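Imprimir Enviar por correo electrónico

Buscar en la revista Buscar

3. Desarrollo del proyecto con los estudiantes

3.1. Contexto y organización

El trabajo se desarrolló dentro del taller optativo de automatización del centro Gralldale, en el cual participan estudiantes del último año. El taller no tiene examen final. La evaluación se hace con un cuaderno de grupo y con una demostración pública, que en esta edición se celebró en el mes de May, según el calendario inglés del centro, es decir, en mayo. Los estudiantes formaron 6 grupos y cada grupo recibió la misma tarea general: programar y enseñar a un sistema de dos brazos la manipulación de objetos blandos de uso escolar.

La elección de objetos blandos fue discutida largamente con los grupos. En la edición anterior se había trabajado con cubos rígidos, y los cuadernos mostraban que los estudiantes consideraban el problema resuelto demasiado pronto. Una tela se dobla de manera diferente en cada intento, y por este motivo obliga a observar antes de mover. El conjunto de tareas recibió el nombre de Tudus, propuesto por uno de los grupos, y comprende abrir, cerrar, girar y trasladar mochilas, estuches y bolsas pequeñas.

3.2. Puesto de trabajo

Todos los grupos utilizaron el mismo puesto, que en los cuadernos se llama «celda Trumer». Los dos brazos están fijados sobre un perfil de aluminio en el lado delantero, y entre ellos queda una superficie cubierta con una alfombrilla verde. Las tres paredes llevan papel con flores. Al principio varios estudiantes pidieron un fondo liso, porque lo consideraban más fácil para la visión. Se decidió mantener el papel estampado, con la intención de que los modelos entrenados no dependieran de un fondo demasiado limpio. La figura 1 presenta el puesto durante la tarea de la mochila.
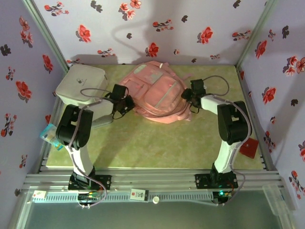 Figura 1. Puesto de trabajo con los dos brazos y la mochila sobre la alfombrilla.

Cada sesión comenzaba con la revisión de los cables y de la posición inicial de los brazos. Después, un estudiante se ocupaba de los movimientos y otro anotaba el resultado del intento en una hoja común, con tres valores posibles: completo, parcial o fallido. Los papeles se cambiaban a la mitad de la sesión. Esta regla parece menor, pero tuvo consecuencias en la calidad de las anotaciones: los estudiantes que habían manejado los brazos escribían después observaciones más precisas sobre los intentos de sus compañeros.

3.3. Datos recogidos

El objetivo inicial era de 1,000 intentos para el total del taller. No fue alcanzado. Se registraron 467 intentos válidos, de los cuales 100 corresponden a la tarea de la mochila. Un intento se consideró válido cuando la hoja estaba completa y el registro de movimientos no tenía interrupciones. Los intentos fallidos se conservaron, con la condición de que la causa estuviera anotada.

La causa de fallo más citada en los cuadernos es la pérdida de la tela en el momento de levantar. También se menciona con frecuencia la falta de coordinación entre los dos brazos, cuando uno cierra la pinza antes de que el otro haya llegado a su posición. Para esta segunda dificultad, dos grupos introdujeron una pausa fija, y otro grupo prefirió una señal de espera entre los programas. No comparamos aquí las dos soluciones de manera cuantitativa, dado que los grupos no trabajaron con los mismos objetos en las mismas sesiones.

Para la valoración de los cuadernos se aplicó la rúbrica Pellegrini, adaptada por el equipo docente al trabajo en grupo. Se añadió un apartado sobre la descripción de errores, que en la versión anterior quedaba incluido en el apartado de resultados y recibía poco peso. Los criterios completos y la hoja común de anotación se encuentran en el anexo B.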